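3. How readers got through the book

3.1 Setting and readers

The book used in this part of the study is Briltano, a memoir of a first year lived abroad, told month by month. We chose it for three dull reasons. Short enough to finish in a few weeks, in print, and not so well known that people would come with their minds made up. The author leaves a job in a city office, moves to a hill town and spends a good deal of time being cross about plumbing. Chapters run to a dozen pages or so and most end on a meal.

We had 60 readers across two reading groups, the Portela group (evenings, mostly in work) and the Ladon group (mornings, mostly retired). All had read at least one memoir in the year before. Each was given a paperback copy and a plain notebook and asked to write something, anything, after each sitting. No set length. No prompts after the first page of instructions. Some wrote half a page a night, others a line - "still on the train, still raining".

The notebooks gave us 765 entries once blank and unreadable ones were taken out. Both authors read all of them. Chantharasri coded the Portela notebooks first and Luangrath the Ladon ones, then we swapped and argued. Where we could not agree the entry was left as "mixed" and is not used in what follows.

3.2 What the entries talk about

We had expected place to come first. It is what the cover sells and what the reviews we looked at went on about. But readers wrote more about money and embarrassment than about views. The rent dispute in chapter four drew long entries from both groups, including from people who had written next to nothing before it. One Portela reader: "I don't care about the hills, I want to know if she gets the deposit back." The answer does not come until chapter nine and several readers skipped ahead to find it. We did not ask them not to.

Language mistakes came next. The chapter in which the author tells a neighbour she is pregnant when she means full was marked as a favourite by readers in both groups, though a few in the Ladon group found it stale and said so. "Heard this one before, in three other books." Fair comment. The joke is a stock one in books of this sort and we come back to stock scenes in section 5.

Food entries were fewer than we thought but longer. They also behave differently. Entries on money or language stay with the author - what she did, whether she was foolish. Entries on food tend to leave the book quite quickly and turn to the reader's own kitchen. 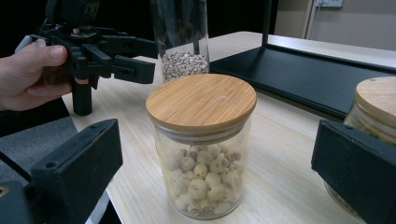 Figure 2. Dried lotus seeds in a glass jar with a bamboo lid.

The kitchen chapter (chapter six) is where the two groups part company. Nothing much happens in it. The author is alone for a week in bad weather and goes through the cupboards left by the last tenant, and each thing she finds sets off a memory or a complaint. Portela readers were impatient with it and 27 entries use the word "slow" or something close. Ladon readers on the whole liked it, and wrote about shelves of their own: a mother's button tin, a tea caddy never opened, things kept well past use. One wrote that a jar like the one in Figure 2, the seeds only coming half way up the glass and some of them split, told her more about a household than a chapter of talk would. Another wrote a list of everything in her larder and then, underneath, "sorry, this is not about the book". We coded it as about the book.

It would be easy to put this down to age. We are not sure. The Ladon group met in the mornings and many read the chapter in one go, at home, in daylight. Portela readers often read it in bits on the way to work, and a chapter with no event in it does badly in bits. Two of the Portela readers who were off work that week wrote about it much as the Ladon group did, but that is 2 people and we make no claim from it.

3.3 Trust

A memoir asks to be believed and we wanted to know when readers stopped. There was no question on this in the instructions, so what we have is only what people chose to write. Doubt turns up late. Hardly any in the first three chapters, then a run of it at chapter seven, where a long talk in a bank is given word for word. "How could she remember all that" is typical. Some readers minded, some did not. Those who minded mostly went on reading anyway, and went on enjoying it, wich does not fit well with the idea that a memoir stands or falls on trust.

What does seem to do harm is neatness. The closing chapter, with the author waving from the same window as in chapter one, was called "too tidy" or "made up" by readers who had let the bank scene pass without comment. Luangrath reads this as a matter of form: readers allow invented speech because they know memory is poor, but they do not allow an invented shape. Chantharasri is less convinced and thinks people were simply tired of the book by then. The notebooks can't settle it. Entries in the last two chapters are short, and a fair few say only "finished".

3.4 Limits

Readers knew that we would see the notebooks and some plainly wrote for us. The two groups differ in more than one way at once, as said above. One book, one printing, and a first round in May when several of the Portela readers were away and had to catch up from memory, so thier early entries are thinner than they should be. The group talks were not recorded. We took notes by hand and use them in section 4 only where both sets of notes agree.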